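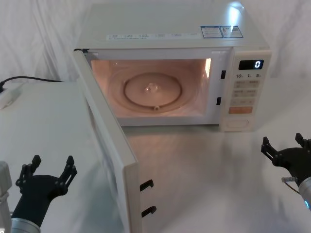 The inventory clerk from Sukport began with the kitchen of Flat 5, this being the room in which the tenant was least likely to have hidden anything. The form was a Yousafzai Schedule C, fixtures and portable appliances. Line one was the microwave oven. Colour, white. Door, left-hung, open on arrival. The interior lamp was lit and the display read 0, which the clerk entered under Condition as "powered, idle". The glass turntable was in position, and the paper asked for its state, so she wrote "present". Under Markings she put two blue-bordered stickers, top panel, right. There was a box for the serial number. She left it blank and put her initials beside the blank, as the guidance note required.

The tenant had been absent since May. His rent had continued to arrive on time, along with a monthly payment of 3,834 to the building's account, reference NILIER. The agent had returned the first two payments. They had come back the following morning with the same reference. The agent then opened a separate ledger for them and instructed Sukport.

She closed the microwave door. The lamp went out. She recorded the time as 9.60 pm, looked at what she had written, struck it through once with a ruler and wrote 10 pm. On Schedule C a correction must remain legible.

Line two was the kettle. Line three was the drawer beside the sink, which held 200 teaspoons in bundles, each bundle tied with green string. Schedule C had a column for cutlery but it was two digits wide. She wrote the figure across the margin. Under Remarks she put "see margin".

When she turned back to the worktop the microwave door was open and the lamp was lit. The display read 0. She checked line one against the oven and found that no amendment was needed.

She closed the door a second time and held it until both latches had engaged. She heard them separately, upper and then lower. She went into the hall to read the electricity meter, which stood at 960. It had stood at 960 on the agent's sheet from the previous visit. She returned to the kitchen. The door was open.

There is a section on the reverse of Schedule C headed Recurring Conditions. It is meant for damp. She filled it in.

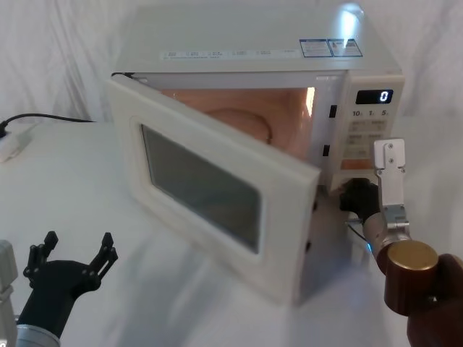 Reverse of Schedule C: Recurring Conditions

Item: microwave oven. Nature of condition: door returns to open. Interval: shorter than a walk to the hall and back. Action taken: closed, twice. Action recommended: leave as found.

She signed it and dated it, and took the carbon for the agent. The agent telephoned at midday to ask whether the property could be let. She said that the schedule was complete apart from one serial number. He asked about the teaspoons, and she referred him to the margin.

In the afternoon Sukport received a payment, reference UNDAU, in the exact amount of her fee. No invoice had been raised. The accounts office sent it back and asked her whether the name meant anything. She said it did not, but that they should start a ledger.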